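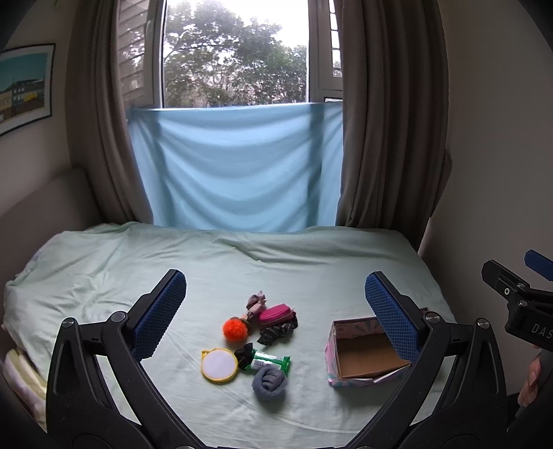 Sheet in pale mint green.

Tisuro Fitted Sheet

Item group: Bedding / Sheets / Fitted
Sold by: Flekell Home Textiles
Sizes: Twin, Twin XL, Full, Queen, King
Colors: Mint, White, Oat, Slate, Navy

The Tisuro is a plain cotton fitted sheet for everyday use. It has elastic all the way around the hem, and the corners are sewn with a double row of stitching. It is sold singly, so you can replace a worn fitted sheet without buying a whole set. Matching flat sheets and pillowcases are listed separately.

Fabric

100% cotton percale, single-ply yarn. Percale is a plain weave with a matte finish and a crisp feel. It sleeps cooler than sateen or flannel and it wrinkles more. If you want a sheet that looks pressed straight out of the dryer, the Haddadin sateen is a better choice. The fabric is a little stiff when new and softens over the first few washes.

Weight is 147 grams per square meter. White and Oat are made from the same cloth as the darker colors, so there is no difference in thickness between them.

Fit

The standard pocket fits mattresses from 8 to 14 inches deep. Measure your mattress from the bottom seam to the highest point of the top, and include any topper you leave on the bed. A thin mattress will leave extra fabric at the sides. Tuck it under.

For mattresses over 14 inches, order the deep pocket version. It comes in Queen and King only, in White and Slate.

A small woven tag is sewn into the inside of the hem at the bottom right corner. Put that corner on first and the sheet will be the right way around. Twin XL is the size used in most college dorms. It is not a good fit on a regular Twin, which is shorter.

Care

Wash before first use. Machine wash warm with similar colors, tumble dry low, and take the sheet out while it is still slightly damp if you plan to iron it. Do not use chlorine bleach on any color except White. Navy may release some dye in the first two washes and should be washed alone.

Expect shrinkage of up to 2 percent in length. The sizes are cut to allow for it. Drying on high heat will shrink the cloth further and shorten the life of the elastic.

Frequently asked

Does the mint match the older Mevgate pillowcases?
No. Mevgate mint was a bluer shade and was discontinued in May. We have no remaining stock of it.

Can I buy the elastic separately?
Yes. Replacement elastic is listed under Sewing and Repair. One pack is enough for a King.

Will it work on an adjustable bed?
It will on a one-piece mattress. For a split base, order two Twin XL sheets.

Is the cloth treated?
There is no wrinkle-resistant finish on this sheet.

Shipping and returns

Orders of $70 or more ship free within the lower 48 states. Unwashed sheets can be returned within 30 days in the original sleeve. Washed sheets can be returned only for a fault in the cloth or sewing. Please include the packing slip and a note saying where the fault is.

Stock note: King in Oat is on back order. Orders placed now will ship when the next delivery arrives, and your card is charged at that time.

Page last updated Sep 3, 2023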